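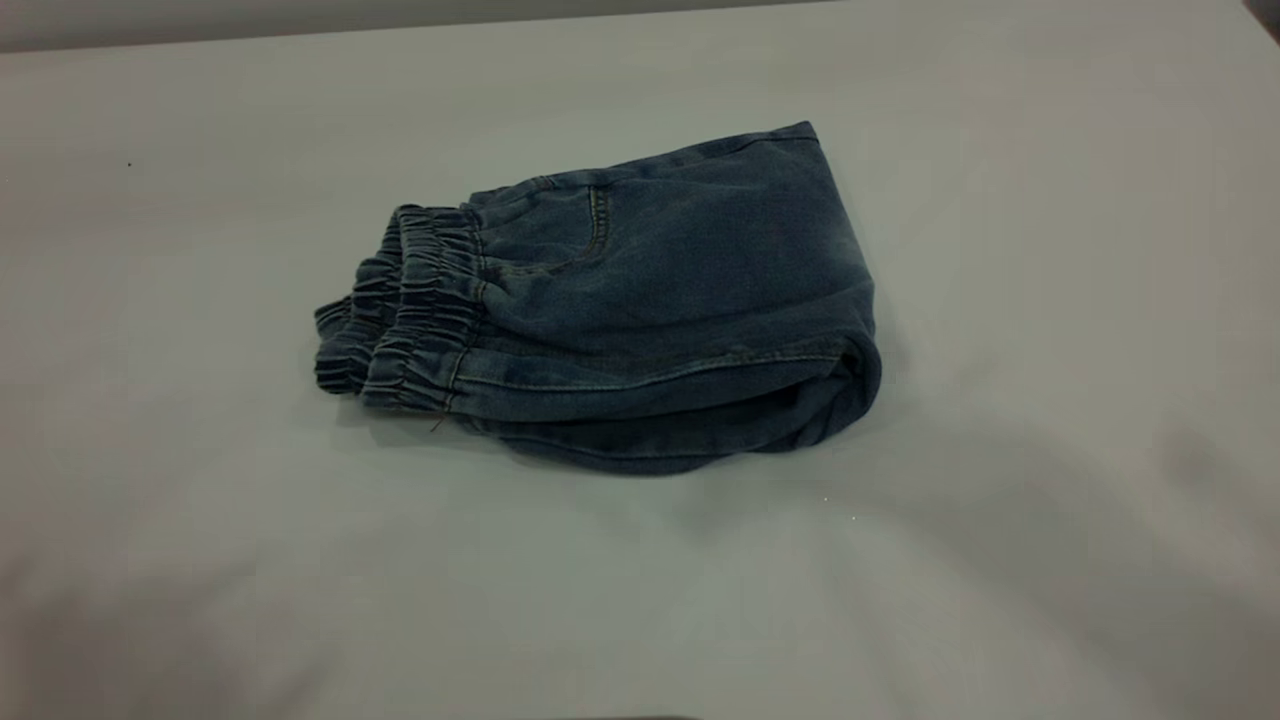 Robot laundry study finds that fewer, messier examples beat neat ones

A folding robot trained on untidy practice runs did better with clothes it had never handled than one trained only on clean, correct folds, according to results released in October by the Lornex research group.

The study used 1175 recorded folds of small garments, mostly children's pants and shirts. Each fold was made by a person steering a two-armed machine at a plain white table. The group then trained two versions of the same control software. One learned from recordings in which the operator got the fold right the first time. The other learned from a smaller set that included slips, dropped corners and second tries.

Both versions were tested on 32 garments that did not appear in the training recordings. The version trained on clean folds finished 19 of them to the group's standard. The version trained on the mixed set finished 26.

"When the first one lost hold of a leg, it carried on as if it still had it," said Hayley Marsden, who led the work. "It had never seen a leg get dropped. The other one went back and picked it up, and most of the time it got there."

The mixed set held 570 recordings, fewer than half of the full collection. Of those, 200 contained at least one mistake that the operator went on to fix. Recordings in which the operator gave up were left out.

Elastic waistbands gave both versions the most trouble. A gathered waistband pulls the top of the garment in, so the two sides don't line up the way they do on a stiff pair of jeans. It also springs back when a gripper lets go. In early trials the software often treated the ruffled edge as a fold that was already made and moved on to the next step.

Fouzia Bangash, who handled the garment tests, said the group dealt with this by adding a short pause after each release. The cameras take a new view during the pause, and the software plans its next move from that view instead of the one it had while the gripper was closed. The pause adds a little under two seconds to each step.

"It's slow to watch," Bangash said. "A parent with a full basket would be done long before it was. We weren't trying to be fast this time."

Folds were scored by two people who did not know which version had made them. They looked at whether the legs were doubled back evenly, whether any fabric stuck out past the main bundle, and whether the garment could be lifted and stacked without coming apart. A pair of pants that ended up on its side could still pass if it held together.

The arms were controlled with Zenier, a software package the group has used since its earlier work on towels. That project reached a higher success rate, but towels are flat and have four corners. The group says the two sets of figures should not be compared.

There are limits to the new results. All of the tests were run at one table under the same lights, and every garment was placed by hand before the robot started. The machine was not asked to pull clothes from a pile or turn sleeves right side out. Adult sizes were tried briefly and dropped from the study when the longer legs hung over the edge of the table.

Marsden said the finding may not hold for much larger collections, where a few mistakes are likely to slip in whether anyone plans for them or not. The group did not test that.

A second round of tests is planned at Sowerby, a commercial laundry that washes uniforms and bedding for day care centers. Garments there will come straight off a sorting belt. The group also plans to repeat the comparison with operators who have never steered the arms before, to see whether beginners' mistakes are as useful as those of trained staff.

The recordings and the scoring sheet are to be made available to other labs on request. Pudard, which makes the soft finger pads used on the grippers, supplied parts for the study and had no role in the scoring.

This site uses cookies to remember your settings and measure traffic. By continuing to browse, you agree to our use of cookies. Accept | Manage preferences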